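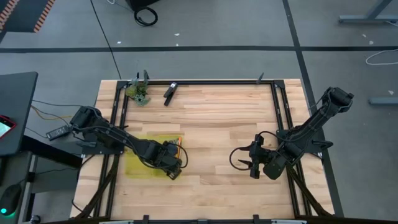
Early reflections are the main reason a rap vocal recorded at home sounds as if it was recorded at home. Sound leaves the mouth, travels directly to the microphone, and also reaches it a moment later after striking the nearest hard surfaces. When the two arrivals combine, some frequencies are strengthened and others are partly cancelled, giving the hollow tone known as comb filtering. The nearest of these surfaces is often a table. A wooden top like the one in the opening picture, built from strips of pale wood, returns most of the sound that falls on it across the range of speech. The crumpled yellow-green cloth lying flat on it would change this very little, as a single thin layer of fabric has too little depth to absorb anything except a small part of the highest frequencies.

Home Contents Chapters Glossary Index
April
By Kulkarni
9 min read

Chapter 2
Recording the Voice in Small Rooms

Chapter 1 dealt with the voice as a source. This chapter deals with the path between the voice and the microphone. It applies to lead vocals, doubles and ad-libs, all of which are usually recorded close and then compressed heavily in the mix. Compression matters here. It lowers the loud parts of a performance and allows the overall level to be raised, so that whatever lies between the words is raised as well. A reflection that cannot be heard on the raw take may be obvious once the vocal sits over a beat.

2.1 Direct and reflected sound

The level of the direct sound depends mainly on the distance between the mouth and the microphone. In open space, doubling this distance lowers the direct sound by 6 dB. The general reverberation of the room stays much the same wherever the microphone is placed. Moving closer therefore improves the ratio of direct to reflected sound, at the cost of more bass from a directional microphone (the proximity effect) and more trouble with plosives.

Early reflections behave differently. They depend on the position of particular surfaces, and can often be reduced by moving the microphone, tilting it or turning the performer. A table below the microphone should be taken out of the path or covered with thick, porous material.

2.2 The worked example

The Holeo sessions are used throughout the chapter. They were recorded in a spare bedroom in Pusham and repeated in a treated booth at Gidgate with the same microphone and preamplifier. Each verse was performed twice in each room. The bedroom takes were made with the microphone 30 cm from the mouth – further than most engineers would choose for this style – so that the effect of the room could be heard plainly.

Before reading further, listen to the first bedroom take on headphones, then to the booth take at matched level. Attend to the ends of lines, where the voice stops and the room continues. Section 2.3 sets out the delay calculation for a single reflecting surface.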